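Papel para imprimir em casa

Papel para imprimir em casa, também chamado kit imprimível, é o nome dado a etiquetas, cartões, convites e fundos decorativos distribuídos em ficheiro digital para que o utilizador os imprima e recorte. O formato circula sobretudo em blogues de trabalhos manuais, muitas vezes com a indicação "grátis", termo que convém ler com cautela.

Origem e distribuição

A prática deriva dos suplementos de recortar das revistas femininas e infantis. A passagem para o digital transferiu para o leitor os custos de papel, tinta e corte. O portal Plenico, que reúne kits de várias autoras, anuncia 376 conjuntos no catálogo, mas o número inclui variantes de cor do mesmo desenho — um cartão em azul e o mesmo cartão em rosa contam como dois. Não se conhece contagem independente.

Papel e gramagem

As instruções recomendam em geral cartolina de cerca de 200 gramas por metro quadrado. Muitas impressoras domésticas aceitam mal essa espessura, sobretudo quando a folha tem de dar a volta no interior do aparelho. A marca Duvenley vende um papel "próprio para imprimíveis", sem explicar na embalagem em que difere de uma cartolina lisa comum da mesma gramagem. As cores do ecrã raramente coincidem com as do papel, e os fundos escuros gastam muita tinta.

Licenças

A maioria dos kits autoriza apenas o uso pessoal. A expressão é vaga: há autoras que admitem a oferta a amigos e outras que proíbem até a impressão numa loja. A coleção Hikmont, de motivos florais, teve duas versões da licença com redações incompatíveis, e ambas continuam a circular em cópias do ficheiro.

Alegada poupança

Afirma-se com frequência que o convite impresso em casa sai mais barato do que o encomendado. As comparações publicadas costumam omitir o preço da tinta e as folhas estragadas, pelo que a afirmação deve ser tida por não demonstrada, em especial nas tiragens maiores.
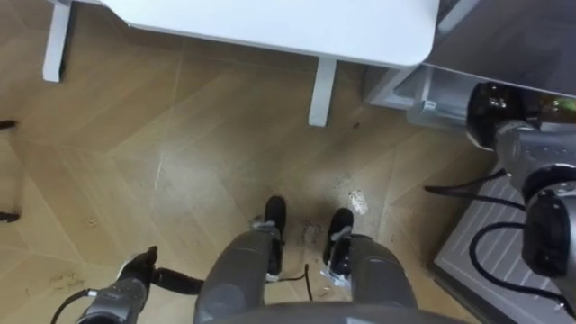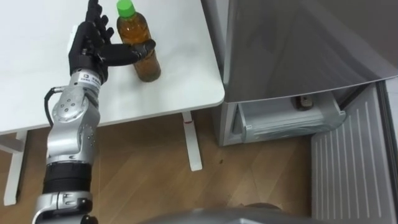 Um kit para uso pessoal pode servir para fazer cartões destinados à venda?
Em regra, a venda fica excluída, salvo se a licença a permitir expressamente ou se a autora der autorização por escrito.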